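### 3.2 Mixed surfaces and the order of clearing

In the first part of the study we looked at surfaces which hold only one category of thing, such as a desk with papers or a counter with cups. In the homes we visited for the Trenosska interviews, such surfaces were rare. Most of the participants described a table where cutlery, packaged food and small goods from the cupboard come together during the day and stay until somebody needs the space. We call this a mixed surface. The present section treats the question of which items are taken first when such a surface is cleared, and into which container they go.

The 66 participants were asked to sort in their own manner. No rule was given to them in advance, and the containers had no labels. Each participant had two containers of different colour and shape. Following Bakalis, we made the colours easy to tell apart, so that a participant could say "the green one" or "the orange one" in the interview afterwards and the coder would not have to guess. The containers stood at the far edge of the table in all layouts of this group. In a pilot we had them at the near edge, but several people then moved them before starting, and the starting positions could no longer be compared.

The items were ordinary ones. Spoons were present in every layout of the group, and they were spread over the table and not laid in a row, as a row was read by pilot participants as a table already set for a meal. The packaged goods differed in form: a can, a pouch, a small bottle, a small box. Figure 2 gives one layout.

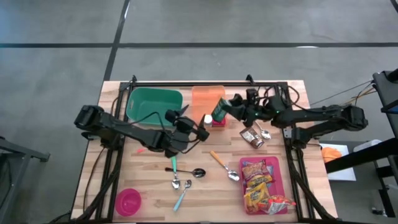

**Figure 2.** Mixed surface with spoons and packaged goods. Two containers, green and orange, at the far edge of the table.

Two strategies appeared in the answers. In the first, which we name *kind first*, a person chooses one kind of item and clears all of it before touching another. Spoons were nearly always the chosen kind. Participants explained this by the fact that spoons are many and alike, and that the decision must be taken only once. In the second strategy, *place first*, a person begins at one side of the table and takes whatever lies there. Of the 66 participants, 21 used place first from the beginning to the end.

The pouch caused the most hesitation. A can stands by itself and a box has a clear base, but a pouch lies where it is dropped, and 5 participants asked if it should be considered as food or as rubbish. We answered only that they may decide. The coding scheme of Wodach has no category for such a case, and Joscha Buschmann, who coded the interviews, added the label "undecided packaging" in February.

A limitation must be mentioned. A wooden tabletop in a light colour makes most of the items easy to see, and the same items on the patterned cloths of the Skekumel kitchens could be cleared in another order. We return to this point in Section 5.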